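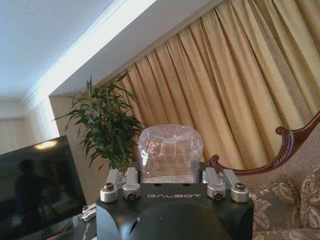 How to look after a carved chaise longue in front of full-length curtains

By Milovan Georgiou
February 3, 2018

A chaise with a show-wood frame needs little work, but the little it needs should be done in the right order. Allow an afternoon in all. The method below is the one we use at the Kanley workshop.

What you need

Two soft cotton cloths
A clean 13 mm paintbrush, natural bristle
Vacuum cleaner with an upholstery nozzle
Kullus wax, clear or dark
A dust sheet

1. Deal with the curtains first

Long curtains hold a lot of dust and it comes down on whatever stands below. Cover the chaise with the dust sheet. Vacuum each pleat from the top to the floor on low suction, then fold the sheet inwards and shake it outside.

2. Dust the carving

Work from the high end down to the low end. Use the dry brush in the scrolls and follow the grain on the plain parts. Keep the nozzle in your other hand to catch the dust as it lifts. Don't use a wet cloth on old polish. 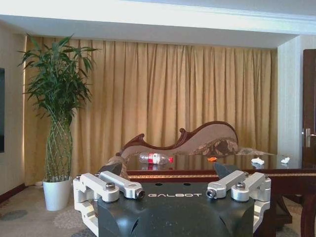 3. Wax the frame

Put a thin coat on with the first cloth, a short length of rail at a time. Keep wax off the fabric by sliding a piece of card along the edge. Leave it for up to 27 minutes, then buff with the second cloth. Dark wax hides small scratches on reddish wood, but try it on the back of a leg first.

4. Put it back in place

Lift the chaise with one person at each end, holding the seat rail. Never lift by the scrolls. Leave a hand's width between the frame and the curtain so the pleats hang free.

Wax again in November if the heating is on every day. Loose joints should go to a restorer. We send ours to Živković in Hirkley.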